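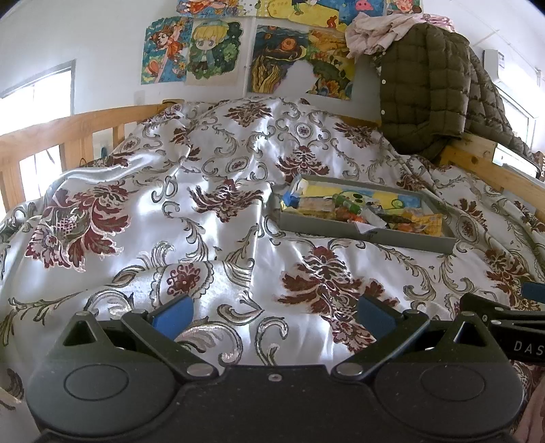 # Sustero hand gripper rental: keep it after the trial, or send it back?

**Amber Yeoman**
posted October 2021 in Home Robotics > Kits and Rentals

I'm near the end of the trial period on the Sustero rental and need to decide whether to let it roll over to the paid plan at 65 dollars a month. I have read their comparison page. It compares Sustero to doing nothing, and Sustero wins.

What I want out of it: I have a small two-arm setup that I'm teaching to sort household junk out of a tray. Snacks in one pile, little toys in another, paper somewhere else. I do the demonstrations by hand with the grippers, run them through the Matos converter, and train overnight on a desktop that also heats the hallway.

The bedroom has the best daylight, so that's where I've been working, with a shallow gray tray on the bed. The duvet is white satin with big dark red flowers on it and was chosen long before I had opinions about reflectance.

My complaints so far:

- Wrapped packets. Anything shiny and crinkly tends to squirt out sideways when the blue pads close on it. I get maybe one decent pickup, then a run of bad ones, then I say something and have to mute the audio track.
- The trigger is stiff. After a long session my right hand holds a pen the way a crab would.
- The tray moves. Satin over a mattress is not a table, and I know that, but the sales rep said "any surface in the home," and a bed is in the home.
- Matos throws out a lot of my clips. My last batch was 71 clips and it kept 40. The reason given for every single rejection was "quality." Thank you, Matos.

What I like: the grippers are tough, they charge fast, and I was recording within an hour of opening the box. The manual is short, and the English gets stronger as it goes along, so I recommend starting from the back.

Is this me, is it the kit, or is it the bed? And has anyone compared it with the Jetcombe one? I'd rather not pay for a year of something that can't pick up candy. 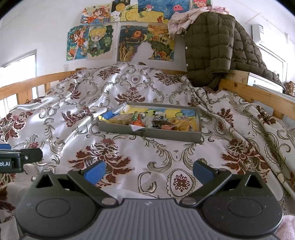 *Tray sorting on the bed, wrinkles and all.*

Edit: a couple of you asked in messages whether I've tried it on a desk. Yes. The packets still squirt, only they go farther.

Edit 2: no, I'm not going to iron the duvet.

---

**pinhinge**
*marked as accepted*

A bit of all three, though I'd put most of it on the settings and very little on you.

I rented the same kit for a spring and a summer and sent it back when my project ended, on decent terms with everyone involved. Taking your points in the order that will save you the most grief:

**Rejected clips.** "Quality" is the bucket Matos uses for everything it can't be bothered to name. Open the log folder next to the output and look for the file ending in `_track`. If you see long runs of `lost`, the tracker couldn't work out where the gripper was. Satin is a very good way to make that happen. A bright highlight slides across the cloth as you move, the software takes it for a fixed point in the room, and off it goes into the closet.

The cheap fix is a matte throw or an old bath towel under the tray. You don't need to cover the whole bed. You want dull cloth wherever the tray sits and a hand's width past it on every side. The drawings on your wall are a gift, by the way. Flat, matte, full of edges, and they stay put. Start each clip with the wall in view, hold still for a breath, and then go down to the tray. My keep rate went up a lot from that one habit.

Close the blinds partway too. You want soft light, and you've got the kind that makes satin look like a car hood.

**Packets.** You're probably grabbing them across the middle, where there's mostly air. Go for the crimped seam at the end. If it's lying flat, push it against the side of the tray first until an end lifts, then pinch. It looks fussy when you do it, but the arm has to copy whatever you do, and an arm copying a hopeful lunge gives you a hopeful lunge at full speed.

Eltov sells a softer pad set that fits these fingers. I used them. They grip wrappers better and wear out faster, and they collect lint like it's a paid position. Wipe them between batches with a damp cloth. I'd try cleaning the pads you already have before buying anything. Hand cream was my problem for the better part of a month.

**Tray.** Put something stiff under it. I used a big cutting board. If the tray still creeps, a strip of shelf liner between tray and board will stop it. Don't tape it to the duvet. I can tell you were thinking about it.

**Trigger.** There's a tension screw, and the manual covers it in the part you've apparently been enjoying. Back it off a quarter turn at a time and redo the open/close calibration afterward. If you skip the calibration, everything you record will say the gripper is slightly open while it's holding something, and you'll find out a week later in a bad mood.

As for the money: 65 a month is fair if you record most weeks. If you record in bursts, ask for the pause option. It isn't on the website. Write to support and use the word "pause," and a person will turn up and behave as though it had been there all along. I paused mine twice.

I haven't used the Jetcombe long enough to be fair about it.

> **Amber Yeoman:** Towel, cutting board, screw. Ran a short batch of 12 and Matos kept all but one. The one it threw out was the one where I sneezed, so for once we agree. Still fighting the small yellow packets, but the seam trick helps. I've written to support and used the word.

> **pinhinge:** Leave the sneeze one out and don't let it near training. I speak as the owner of an arm that used to flinch.

---

**gus_oh_well**

I have the Jetcombe. Bought, not rented, which tells you how confident I was feeling.

Good: lighter, nicer trigger, and the fingers open wider, so boxes and cups are easy. It comes in a case that makes you look like you're there to tune a piano.

Bad: the fingertips are hard plastic with a texture molded in. Great on boxes. On candy wrappers it's like trying to pick up a fish with two rulers. For a tray of small stuff I'd say you already have the better kit, and I don't enjoy typing that.

Also bad: Jetcombe files don't go into Matos without a conversion script, and the script is written by a guy on the forum who has gone quiet. It works on my machine. It did not work on my other machine.

If you were doing dishes or laundry I'd tell you to switch. For snacks and tiny toys, stay put and buy a towel like the other answer says. My battery life has been fine, and I don't know why people always ask about that.

> **Amber Yeoman:** Useful, thank you. Does it cope with paper? I've got folded slips in the tray and they're their own kind of misery.

> **gus_oh_well:** Standing up, yes. Lying flat, no. Fold them so they tent a little and then pretend that's how paper comes.

> **pinhinge:** Tent half of them and leave the rest flat, or the arm will only ever learn tents.

---

**DocksideRay**

Why not just get a suction cup? I have one on my shop arm and it picks up anything.

> **Amber Yeoman:** Crinkled wrappers?

> **DocksideRay:** Well, not those.

> **Amber Yeoman:** Fair enough. Update for anyone landing on this page later: support answered, the pause is real, and I'm keeping the kit through November to get the toy half of the tray done. The duvet has been folded up for recording days. I will not be taking questions from the rest of the household.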